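Flesora HG-2 Hand-Held Demonstration Gripper
For recording household and shop-floor chores by hand

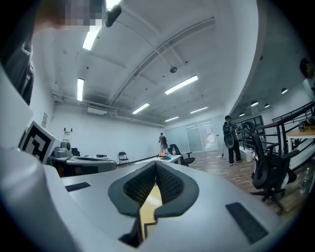
Overview
The HG-2 is a two-finger gripper held and moved by a person. Its main use is recording short manual tasks — picking up a bottle, clearing a table, putting a part in a tray — so that the motion can be used to train a robot arm. It does not move on its own.

Construction
Light-colored molded body. Two dark gray padded fingers meet in a V. Each has a thick rubber rim around a black mesh-textured face. A square black-and-white marker on the housing gives position software a fixed reference. Keep it clean and do not cover it with tape.

What current machines can do with the recordings
Buyers ask whether an arm trained this way can take over a chore. Our results are mixed. At the Pristwood test site we recorded 600 demonstrations of one job: lift a capped bottle from a low table and set it in a bin. The trained arm finished the job in 147 of its first 200 attempts. Most failures came after the bottle had been turned on its side.

Sorting mixed parts at the Havlíček bench needed 3000 demonstrations and still required an operator nearby. Folding cloth, mopping around chair legs and carrying anything on stairs are outside what we will quote for. A fixed station with the same few objects every shift is the best place to start.

Recording notes
Work at normal walking and reaching speed. Close the fingers fully before each take. Rooms with furniture and people in them are acceptable, and we prefer them to a bare bench for household tasks. Replace finger pads when the mesh lifts from the rim.

Compatibility
Recordings export to Gutus 18 and later. Older versions read the finger position but drop the marker data.

Ordering
Supplied with one spare pair of finger pads and a printed marker. Arms are sold separately. For a task assessment, write to Matěj Slanina in applications and include the object list, table height and shift length. Requests received by noon Monday are answered the same week.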